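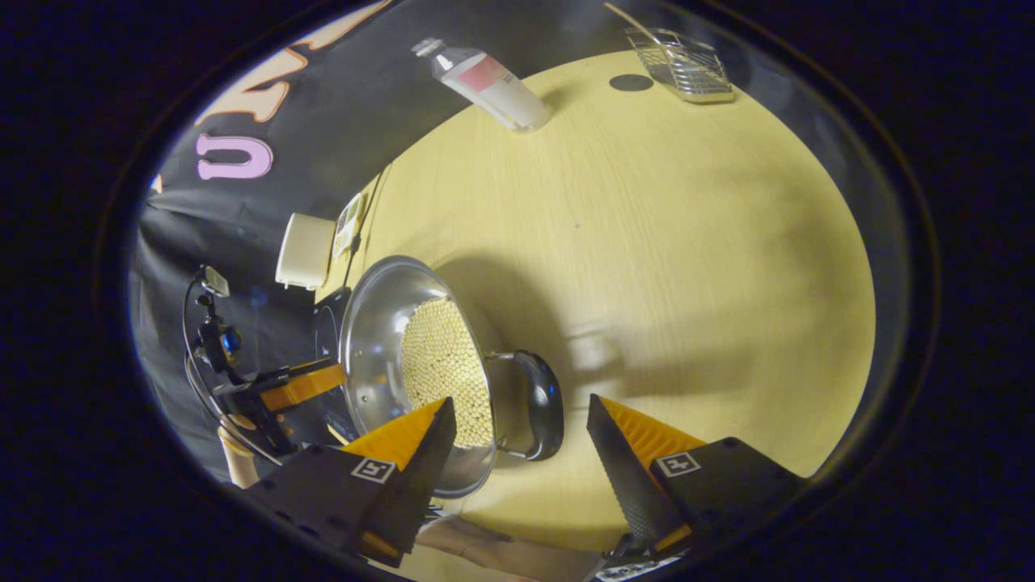 Orange grip pads, with the table between them

To: regional-economy list
Date: Thu 23 June
Subject: Re: Isusthorpe rate decision and small lenders

> The central rate went up again and the statement says growth is
> holding. I don't see that in Isusthorpe. Two lenders have pulled
> their fixed business loans since March. Is anyone seeing the same
> thing in Jirnthorpe, or is it just us?

It's the same in Jirnthorpe, though slower. The savings bank still offers a fixed loan, but the minimum is now 2000 and they want 19 months of accounts. Before March they asked for a year.

I would be careful about blaming the rate alone. Deposits were already leaving the smaller lenders last winter, and the branch in Welness cut its lending before the first increase. The rate made it worse - I don't think it started it.

On growth, the statement uses the national number. Ours comes out later and gets revised a lot. The last regional survey had 200 firms in it, mostly wholesale and transport, and those are the ones doing well. Retail and repair shops are hardly covered.

Kırmızıgül, the food importer, told its suppliers this month that it will pay in 60 days instead of 30. If other large buyers do that, small firms will need more short-term credit just when it is hardest to get.

Do you have the old loan terms from the two lenders in writing? I can put them next to the Jirnthorpe ones and post the table to the list.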